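Printed T-shirts: how do I fold them without creasing the lettering?

Orest Lysenko
I have a drawer of black T-shirts with slogans on the front, most of them given to me by people who think I need slogans. Whatever I do, the fold ends up straight through the words and by September the print has a line across it. Is there a method, or do I just wear plain ones like an adult?

Ita Mac Giolla
Put it face down, sides in, sleeves back, then fold up in thirds, keeping the folds above or below the print. Before the last fold, take the top edge at both ends and pull it taut with the hem still resting on the table. Most of the small creases drop out by themselves.

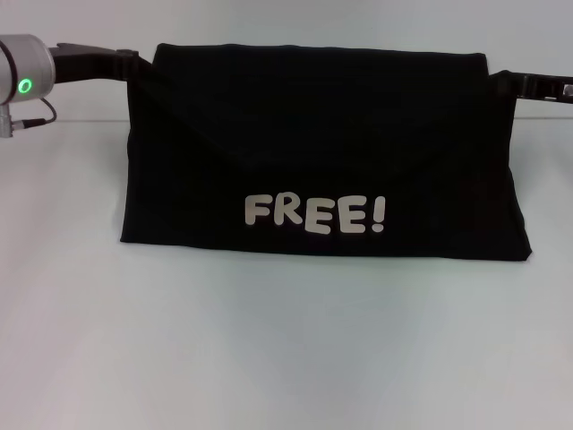 Page last changed: September, 16:40

With lettering as chunky as "FREE!" sitting low down near the hem, I'd make the first fold well above it and leave the word flat on the outside. You can then find the shirt in the drawer without unfolding six others, and your drawer will shout at you every morning, but you did keep the shirts. Don't iron over the print. Turn it inside out or put a tea towel on top.

Smits
I roll mine. Never had a crease, never had a tidy drawer either.

Contact us | Copyright Jultasus Household Help | Back to top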